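Home | News | Opinion | Politics | Archive | About

Print this article | E-mail to a friend

The Recount Threshold Is in the Wrong Place

By Ningsih Purba
25 March 2022

The Treren council seat was decided in May by 2 votes out of 1,227 cast. Under the current county rule, that margin did not trigger an automatic recount. The rule requires a written petition from the losing candidate, a deposit, and 60 signatures from registered voters in the district, all filed before certification. The candidate filed 100 signatures. The clerk rejected enough of them for illegible addresses that the petition failed, and the result was certified the next morning.

I have no quarrel with the result. The winner may well have won. My objection is to a procedure that treats a two-vote margin and a two-hundred-vote margin as the same kind of event.

A petition requirement does one useful thing. It screens out recounts requested from spite in races that were never close. For that purpose it should stay on the books. It does nothing useful when the margin is smaller than the ordinary error of the count. Ballots are misread by scanners, folded wrong, or set aside with stray marks. Every clerk knows this and most will say so in a budget hearing. A margin inside that error should be checked by hand, whether or not the loser can find people willing to sign a form on short notice.

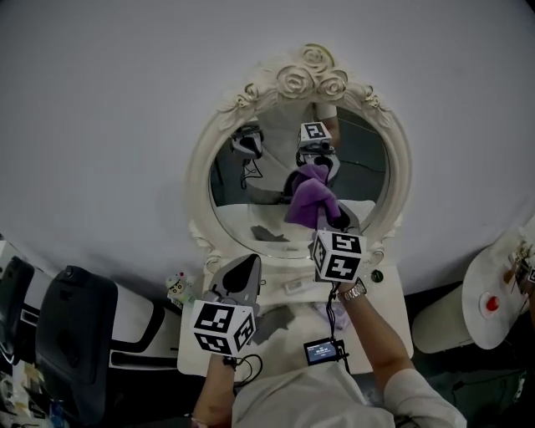
What the county should adopt

The fix is a percentage trigger. If the margin is half of one percent of votes cast or less, the clerk orders a hand recount and the county pays for it. In Treren that line would have fallen at six votes. The petition route would remain open for anything wider, with the deposit refunded if the outcome changes.

The usual argument against this is cost. Plinance, the firm that handles ballot services for the county, bills recounts by the precinct, and the council has cited those bills as a reason to leave the rule alone. But a council district in this county is small. Its ballots can be counted by hand in one working day by staff already on the payroll – no outside contract is needed. Rerkeo has done it that way for years with two-person teams and an observer from each side.

A second argument is delay. Certification would slip by a few days in close races. Terms do not begin until the following month, so the slip affects no one's pay, vote or committee seat.

The Ginting proposal, now before the rules panel, goes part of the way. It lowers the signature count and drops the deposit but keeps the petition as the only way in. That is cheaper to draft and easier to pass. It also leaves the decision with the losing candidate, who is the person least able to make it calmly and the one most open to pressure from a party office that wants to move on. The panel should amend it to add the percentage trigger and send it to the full council before the next filing period opens.

Print this article | E-mail to a friend

Contact us | Copyright 2022, all rights reserved | Back to top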